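How to Keep Score at a Baseball Game

My grandfather taught me to keep score with a golf pencil and the back of a feed store receipt, and I have been doing it more or less the same way ever since. If you have ever looked over at the person in the next seat scribbling tiny numbers into boxes and wondered what on earth they were up to, pull up a chair. You can learn enough in one evening to follow a whole game, and the rest comes with practice (and a good eraser!).

Start with the positions, because everything else hangs on them. Each fielder has a number. The pitcher is 1, the catcher is 2, first base is 3, second base is 4, third base is 5 and the shortstop is 6. Then you go across the outfield, with left field 7, center field 8 and right field 9. People always want the shortstop to be 5, and I did too for my whole first summer. Write the numbers on the inside cover of your scorebook and peek as often as you like.

Next, fill in the lineup down the left side of the page before the first pitch. Put the batting order in the long column, one player to a line, with his position number beside his name. Leave a little room under each one for substitutes. I like the Bodivstead book, which has 40 games' worth of pages and a spiral that lies flat on your knee, but a sheet of graph paper does fine.

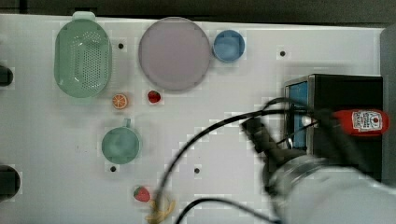

Page last changed: January

Now for the at-bats. Every batter gets a box for each inning, and most boxes have a small diamond printed inside. When the batter reaches first, darken the line from home to first and write how he got there: 1B for a single, BB for a walk, HBP if he was hit by the pitch, E6 if the shortstop booted it. As he moves around, keep darkening the lines. If he comes all the way home, fill in the diamond.

Outs are where the numbers earn their keep. A ground ball to short, thrown to first, is 6-3. A fly ball caught in center is F8. A strikeout is K, and if the batter was called out looking, you write the K backward, which is still my favorite mark on the page. Put the number of the out in a little circle in the corner, and after the third one draw a slash across the bottom of the box so you know where the inning ended.

You will miss plays. Fouzia Paracha, who sits behind me on Wednesday nights and has kept score for over 80 games in our summer league, simply writes WW for "wasn't watching" and carries on, and her books are lovely to read all the same.

When the inning is done, add up the runs, hits, errors and runners left on base at the foot of the column. Do it while the teams are changing sides, and then turn to the other team's page and start again at the top, or wherever their order left off.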